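Gallery: Toy Kitchen, Two Arms

Statside project, work at the Irville room
Page updated 2024-04-16

On this page we collect pictures from our work on the question of the second arm. The question is simple to say. When one arm is busy with an object, what should the other arm do? In most of our early recordings the person who teleoperates the robot moved one arm and forgot the other one. The forgotten arm stayed wherever it was left, and very often it stayed in the way. The policy which we trained on these recordings learned this habit very well.

So we changed the method of recording. Before each demonstration the operator now chooses a waiting position for the arm that will not work first. The position must be above the objects, must not touch anything, and must leave a free path for the other gripper. We call it "parking". The operator is free to choose the place, but the choice is saved together with the demonstration, and the policy receives it as a part of its input.

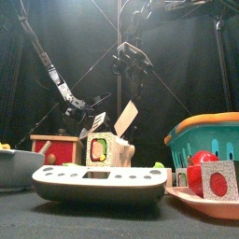 We recorded 199 demonstrations in this manner, all with toy kitchen objects. We like toys for this work. They are light, they have strong colors, and they have strange shapes which a normal parallel grasp does not always fit. Also they can fall on the table many times without damage. The set of objects is mixed again between demonstrations, so the operator can not repeat the same movement from memory.

The comparison is between 2 policies. Both have the same network and the same number of training steps. One was trained with the parking position and the other one without it. For the second policy we did not remove the parking movement from the recordings, we only hid the saved position. At first we thought this would make almost no difference, as the movement is anyway in the data. But the policy without the saved position hesitates more. It starts to park, then goes back, then starts again. With the saved position this going back and forth became rare, and collisions between the two arms became rare too.

The result is weaker for long and thin objects. When the working arm lifts a spatula or a spoon, the far end of the tool needs free space too, and our parking rule speaks only about the gripper. Sopacua, our small planning tool, can check the arms against each other but it does not know the length of the held object. We are now adding this by hand, with one number for each tool. It is not elegant, but it is quick to try.

A word about the views. The policy sees the table from a fixed camera and from the wrists. We tested also with the fixed view only. The large movements remained good and the last centimeters became bad, because at that moment the gripper covers the object from the fixed camera. From the wrist the fingers are always in the view, and the policy can compare them with the sides of the object directly.

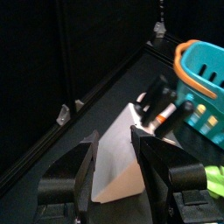
Wrist view: the knife block between the two fingers, the teal basket behind it.

Blocks with a slanted side were the difficult case for us. If the fingers close too high on the slope, the object turns in the grasp or slides down. We asked the operators to go low and to close slowly, and we removed the demonstrations where the object turned more than a little. After this the grasp improved for both policies, with parking and without, so we do not count it as an effect of our method.

Some notes for people who want to repeat the work:

The waiting arm should be parked before the working arm starts, not at the same time. When the operators moved both together, the saved position was often not the true one.

Use a dark background if you can. Our earlier recordings at Binside had a window behind the table, and we could not use them together with the new ones.

Save the parking position in the frame of the table and not in the frame of the arm. We did it wrong the first time and had to convert everything.

The next step is to let the policy choose the parking position by itself, from the first view of the table. The first tests are running and we will add pictures to this gallery when there is something to show.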